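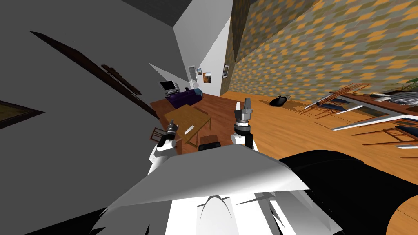 What was wrong with the big oven at Trurnum? The thermostat read low, and it had read low for so long that the recipes had been changed to suit it.

I learned this in my second month there, when the firm sent me down to write up the kitchen for the sale. Trurnum made school dinners and hospital trays and, in the winter, pies for Saltari, who sold them under their own name. The owners had agreed to sell the lot to Echeverri. My job was to list every piece of catering equipment on the premises, say how old it was and what it would fetch.

The head cook followed me round with her arms folded. She had a cold and kept a tissue up her sleeve.

'You'll want the fryers,' she said. 'Everybody wants the fryers.'

I wrote down the fryers. I wrote down the steamers, the bratt pan, the dishwasher with the new door. When I came to the big oven I looked for a plate with a date on it and found only four screw holes.

'Jamisex,' she said. 'They stopped making them before you were born.'

'Does it work?'

'It works if you know it.'

I put my own thermometer on the middle shelf and set the dial to 100. We waited. She made tea in the meantime and gave me a mug with no handle. When I opened the door the oven was a good deal hotter than it said it was.

'That's a fault,' I said.

'It's a setting,' she said.

She showed me the recipe cards, which were kept in a bread tin over the sink. Every temperature had been crossed out and a lower one put in. The ink was different from card to card, and so was the handwriting. Some cards had been corrected, put right again after a repair, and then corrected a second time when the repair didn't last. The pastry card had so many numbers on it that the last cook had drawn a ring round the right one.

I asked who had the original figures.

'Why would anyone want those?' she said.

I went back to the office and worked out the price. An oven of that age with a known fault was scrap, and the rules said to list it as scrap. Echeverri would take it out through the loading door and bring in one of their own, and the first batch of pies would go in at the temperature on the cards and come out pale and wet in the middle. I thought about that for most of an afternoon. It wasn't in my instructions to think about pies.

At 8 the next morning I was back in the kitchen. The night bake was cooling on the racks and the cook was already cross about a flour delivery.

'I need to borrow the cards,' I said.

'How long for?'

'Until 2.'

She looked at the clock and then at me, and took the tin down. She wiped the lid with her apron before she handed it over.

I typed them out in the staff room, one card to a page, with two columns. The first column was what the dial had to say. The second was how hot the oven really was, which I got by going back and forth with my thermometer between batches. The cook's assistant opened the door for me when my hands were full. It was slow work - the oven took its time coming up and longer going down - and I missed my lunch, though somebody left a pie by my elbow and I ate that.

I put the pages in the back of the report, behind the valuation, and called them an appendix. I listed the oven as scrap.

The sale went through in July. I had moved to another office by then and only heard about it from the invoice. Later that year I was in a Saltari shop, waiting for a train, and bought one of the pies. It had a different box. I ate it on the platform with the bag under my chin, and the pastry was cooked right through to the bottom.

I kept the box for a while, meaning to send it to her, but I didn't know whether she had stayed on.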